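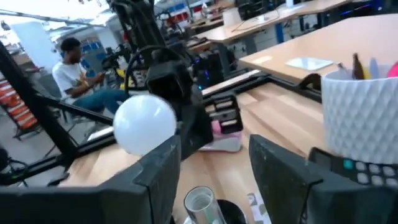

木桌上的透明塑料小圆筒

轨道车问答 > 供电与布线

四道轨道远端掉速,两车同跑时互相影响,应先查接头还是直接加供电点?

状态:已采纳答案
浏览:1,242

提问:

轨道是 Trinditura 的插接式塑料轨,1:32,模拟供电,四车道,闭合环形,每条车道由68节轨道片接成。轨道片有新有旧,一部分是二手收来的,金属轨表面有氧化,插接处松紧也不一致。

供电部分:一台 Ravach 可调稳压电源,四条车道共用,电压调在十二伏。手控器是 Grikar 的三线电子手控器(正极、轨道、刹车)。供电点只有一个,在起点直道的接线轨上。从电源到接线轨用的是原来套装附带的细线,负极四条车道合成一根。

现象有两个。

第一,车在起点附近速度正常,跑到对面直道时明显变慢,回到起点又恢复。换车、换导电刷都一样,四条车道都有,第三车道最严重。第三车道的慢速段比较奇怪,不在环形的正对面,而是偏向一侧,过了某个弯以后会突然恢复。

第二,两辆车同时跑时,一辆出轨,另一辆会突然加速,常常跟着冲出弯道。

用万用表量过空轨电压,起点和最远处几乎没有差别,都接近十二伏,所以一开始我以为不是电压的问题。后来把车架起来让后轮空转,读数也只低了一点。

另外对面弯道前的刹车感觉也比起点处软,手控器刹车旋钮已经拧到最大。

想请教:
一、这种情况应该先把所有接头拆开清理,还是直接从底下加线?
二、加线的话加几处,接在哪里,用多粗的线?
三、出轨导致另一辆车加速,是不是电源功率不够?电源铭牌上的额定电流按说够四辆车用。
四、远端刹车软和上面的问题有没有关系?

轨道固定在木板上,底下可以走线,但拆开一次比较费事,希望一次做完。

补充:评论里有人问有没有接反。四条车道方向一致,用指针表逐条查过,没有接反。

回答一(已采纳)
回答者:Rin Shimada

先说测量方法。空轨电压没有参考价值。万用表内阻很高,回路里几乎没有电流,接头电阻上就没有压降,读数当然和电源端一样。后轮离地空转时电机电流也很小,与车在弯道出口全油门时的电流差好几倍。要看压降,必须带负载测。

负载可以用一只十二伏的汽车灯泡,功率选二十瓦左右的,电流大致相当于一辆普通车加速时的水平。灯座焊两根短线,线头接一小段编织导电刷,压在两根金属轨上。手控器全部断开,把接线端的正极与轨道线直接短接,先排除手控器的影响。然后在灯泡点亮的状态下,用万用表量灯泡两端电压。从供电点开始,每隔几节测一次,记下轨道片编号和读数,绕完一圈。灯泡和灯座会发热,不要长时间压在塑料轨上,每次读完就拿开。

读数怎么看。

环形轨道只有一个供电点时,电流从左右两个方向到达负载。设一整圈的总电阻为 R(正负两根轨都算在内),负载位于一圈的 x 处,则等效电阻是 x 乘以(1 减 x)再乘以 R。正对面 x 等于二分之一,等效电阻为四分之一 R,压降最大。电阻均匀时,各点读数画出来是一条两边对称的弧线,最低点在对面。

如果有一个接头接近开路,环就变成一条单边的线。从供电点出发,电阻一路增加,到坏接头前达到最大,跨过坏接头后由另一个方向供电,读数突然跳回来。你描述的第三车道“过了某个弯以后突然恢复”,就是这个特征。坏接头就在恢复的位置,不需要把整圈拆开。在那个位置前后两节轨道上分别量一次,两边读数差得最大的那个接头就是。正负轨要分开判断:在灯泡点亮时,把万用表打到毫伏档或低电压档,表笔跨在同一根金属轨的接头两侧,好的接头读数很小,坏的会明显高出一截。

所以问题一的答案是:先测,只修明显坏的那几个接头,其余不动,然后加供电点。全部拆开清理也有效,但金属轨还会继续氧化,湿度大的地方过几个月电阻又会上来。加了供电点之后,对单个接头的质量就不那么敏感。

问题二。你这个长度,除原供电点外再加三处,连原来的一共四处,沿全圈尽量等距。等距指的是按轨道片数等分,不是按木板上的直线距离。四处等距供电后,每一段都成为两端供电的短段,段内最差点的等效电阻是原来对面那一点的四分之一,这还没有计入坏接头的改善。再往上加,收益越来越小,焊接点倒是越来越多。

布线用主干线加短引线。主干沿轨道底下走一圈或走成一条都可以,每条车道两根,四条车道一共八根,截面一点五平方毫米的多股铜线足够。引线从主干接到轨道底部的金属片,可以细一些,长度控制在二十厘米以内。颜色要固定下来,每条车道一个颜色,正负轨再用套管区分。八根同色的线在板子底下翻过来看是会接错的。

四条车道的轨道侧引线必须各走各的,任何一条车道的主干都不能和别的车道相碰。手控器在电源和轨道之间,如果两条车道的受控轨在底下连到一起,两个手控器就会互相控制对方的车。负极一侧理论上可以共用,但不建议,原因见问题三。

焊接时注意塑料轨道的耐热。金属片背面先刮亮,涂助焊剂,烙铁用大一点的头,快进快出。用小烙铁长时间加热,热量会顺着金属传开,轨道槽会变形。不想焊的话,部分轨道片底部有插片位置,可以用压接端子,压接之后拉一下确认。

做完以后先不要固定,按上面的方法用灯泡再测一圈,和原来的记录对照。

问题三。出轨时另一辆车加速,说明两辆车的电流流过了同一段电阻。一辆车断开,这段电阻上的压降减少,另一辆车得到的电压升高。这段电阻可能在电源内部,也可能在公共线上,功率是否足够要靠测量来判断。

测法:两只灯泡分别压在两条车道上,先量电源输出端子上的电压。拿开一只灯泡,看电源端子电压是否变化。稳压电源正常工作时这里应该基本不动。如果端子上变化明显,是电源的问题,可能是稳压不良,也可能是限流旋钮拧得太低。可调电源常见的毛病是后一种,限流没有开到头,两辆车同时加速就进入限流状态,电压被拉下来。先看一下面板上恒流指示灯有没有闪。

如果端子电压不动,但留下的那只灯泡两端电压跳升,就是公共导线的问题。你四条车道的负极合成一根细线,这是最可疑的地方。把负极改成四根,从电源输出端子处才汇合,即所谓星形接法。正极到各手控器也一样,从电源端子分别引出。改完以后公共部分只剩电源端子本身。

问题四有关系。三线手控器刹车时,是通过刹车线把轨道两极接到一起,电机作为发电机工作,电流在电机、轨道、刹车线之间流动。这个回路的总电阻越大,刹车电流越小,制动力越弱。远端轨道电阻串联在回路里,旋钮拧到最大只是把手控器内部的电阻降到最低,轨道上的那部分降不下去。加供电点后远端刹车会变硬,原来的设置要重新调,否则起点附近和远端的手感差距缩小之后,可能整圈都偏硬。

刹车线也要和主干同样粗细。很多人只加粗正负极,刹车线还用原来的细线,结果油门改善了,刹车没有。

每条车道的正极串一个保险丝,装在电源和手控器之间,容量按手控器说明书上的最大电流选。加了低电阻的供电之后,轨道上短路时的电流会比以前大,原来靠接头电阻限着,现在没有了。导电刷散开搭到另一根轨上就是短路,电子手控器的功率管不一定扛得住。

评论(4)

提问者:灯泡测完了。第三车道果然有一个接头的读数跳得很厉害,是二手那批轨道里的,负轨一侧的插舌断了半边。换掉以后第三车道和其他三条差不多。限流旋钮已经在最大,恒流灯不亮,电源端子电压没有变化。负极准备改。

Rin Shimada:电源端子不动,那就是公共负极。先改负极,改完测一次,再加供电点。两件事分开做,结果看得清楚。

路过:主干走一整圈和只走大半圈有区别吗?

Rin Shimada:闭合成圈,主干本身也是两端供电,某处焊点断了也不会整段失电。不闭合省一段线,查故障容易一些。这个长度下电阻差别可以忽略。

回答二
回答者:Ikeda 车库赛道

我的轨道比你的短,同样是旧轨,没有加线。做法是每个接头拆开,插舌用细砂纸磨一遍,用尖嘴钳把夹片收紧,再涂一点导电膏装回去。用了两个冬天没有问题。轨面用无绒布蘸一点异丙醇擦,不要用钢丝球,掉下来的碎丝会被车上的磁铁吸走,最后进到电机里。

另外可以把电压调高一点,十三伏多,远端就不慢了。

评论(2)

Rin Shimada:接头收紧的做法没有问题。调高电压不建议,远端是补上了,近端同时也高了,速度差依然存在,出轨时另一辆车跳升的幅度也不会变小。导电膏不要涂多,挤到两根轨之间的槽里会形成漏电,沾到轨面上还会影响轮胎抓地。

Ikeda 车库赛道:嗯,电压那条是我自己单车跑圈用的,两个人比赛没试过。

回答三
回答者:匿名

直接换四个电源,一道一个,什么问题都没了。

评论(1)

路过:一道一个电源可以解决互相影响,远端掉速和刹车软解决不了,那两项在轨道上。并且各电源负极分开以后,计圈器如果是共负极的那种,接之前要看一下电路图,有的型号会把四路负极又接到一起。

提问者更新(八月):

按回答一做完了,记录一下供后来的人参考。

负极改为四根,在电源端子处汇合。只改这一步之后,一辆车出轨时另一辆车的跳升已经感觉不出来,两只灯泡测试时留下的那只读数变化在表的末位。

供电点加到四处。其中一处正好压在木板下面的横梁上,往旁边挪了2节,测下来没有影响。主干用一点五平方的线,走成闭合圈。刹车线也换了。焊接时烫坏一节弯道,槽口缩了一点,车过去会卡,已更换。之后先在废轨道片上练了几个焊点再继续。

第三车道远端读数原来比起点低一伏多,现在整圈最高和最低相差不到零点二伏。其他三条车道相近。

刹车确实变硬,Grikar 手控器的刹车旋钮从最大退到中间偏上。起点前那个发卡弯的刹车点要重新适应。

保险丝装在手控器前面,每道一个。调试时有一次导电刷搭边,保险丝断了,手控器没事。

还有一个小问题没有解决:第一车道计圈偶尔漏一圈,改线之前就有。和供电应该无关,另开一帖问。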